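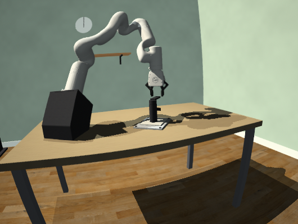

Brillbridge Hall, Sanville Road
Fire door and escape route check
Date of check: 20/02/2018
Next check due: March

1. Main entrance doors
Open fully, push bar works. OK.
Comment: the mat has curled at one corner. Tape it down or replace it.

2. Kitchen fire door
Does not close onto the latch by itself. FAIL.
Comment: closer needs adjusting. Was noted last time as well. Wedge removed and put in the office drawer.

3. Corridor to rear exit
Clear width measured at 725 mm beside the stacked chairs. FAIL.
Comment: move the chairs to the store. Nothing is to be left in this corridor, even overnight.

4. Rear exit
Opens outwards, key not needed. OK.
Comment: stiff at the bottom, plane the edge when the weather is drier.

5. Emergency lights
Test switch used, all came on except the one over the stairs. FAIL.
Comment: new battery ordered from Urkton, order 168.

6. Extinguishers
In place, pins and tags in order. OK.
Comment: bracket by the cloakroom is loose. Service labels run out next month, Tsegaye to be booked.

7. Exit signs
All can be read from the hall floor. OK.

8. Assembly point
Sign faded but readable. Bins were in front of it and have been moved.

Items 2, 3 and 5 to be put right within 21 days and signed off in the log book.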